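Kalero Kitchen Share – Your Questions About Dishes, the Sink and the Dishwasher

Last updated April 7, 2023

Welcome, and thank you for looking in before you write to us! The shared kitchen at Wisgate gets a lot of use, and most of the messages we receive are about washing up, so we have put the answers together in one place. They are a bit chatty, I'm afraid, but I would sooner give you too much than leave you standing at the sink wondering.

Do I have to rinse everything before it goes in?

Please scrape, but go easy on the rinsing. Rice, sauce and the last of the salad should go into the food bin, and after that a plate with a bit of a smear on it is perfectly fine to load. The exceptions are egg and oatmeal, which set like cement if they sit overnight – give those a quick wipe with the brush first. 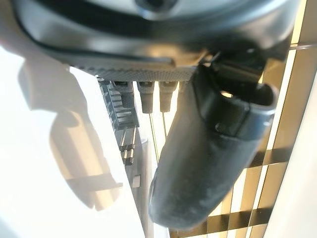

How many people can book the kitchen at once?

We take groups of up to 18, and that includes any children who come along. If your group is bigger than that, the Adeleke Room next door can be added to your booking for the tables, though the cooking and the dishes still happen in the one kitchen.

Where do the dinner plates go?

Stand them upright in the lower rack, facing the same way if you can manage it, with a little space between each one so the water can get through. Bowls do better at a slant. Mugs and glasses belong in the upper basket, upside down, and please check that nothing tall is poking down into the plates underneath.

What about knives, forks and spoons?

They go in the cutlery basket. I like to mix the spoons up with the forks, as spoons have a way of nesting together and coming out just as grubby as they went in. Sharp cooking knives are washed by hand, please, and dried and put away directly.

Can I leave the machine half full for the next group?

You can, and in fact we'd like you to! Running it for two plates seems a shame. Close the door, leave the "not yet washed" card on the counter, and whoever comes next will add theirs and start it. The only time we ask you to run it regardless is when yours is the last booking of the day.

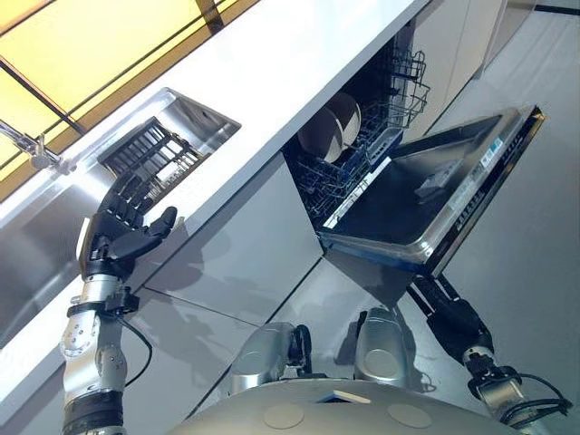

Inda wrote back to us on that point to say that her group had twice come in to find clean dishes with dirty ones loaded on top, and that a second card reading "clean, please empty" would save everybody the trouble. We thought this was a lovely idea, and both cards now live in the drawer with the dish towels.

Which items should stay out of the dishwasher?

Wooden spoons and cutting boards, the cast iron pans, and anything with a glued handle. These can be washed in the sink with warm water and a drop of soap, then left on a towel to dry. Cast iron likes a thin rub of oil before it goes back on the shelf.

Is detergent provided?

It is, and you'll find it under the sink. One tablet in the dispenser on the door is plenty, then click the lid shut.

What if I break something?

Oh, don't worry, we all do it. Sweep up carefully, wrap the pieces in newspaper, and leave us a note so we can replace it before the next big dinner in September. There is no charge for the odd plate or glass.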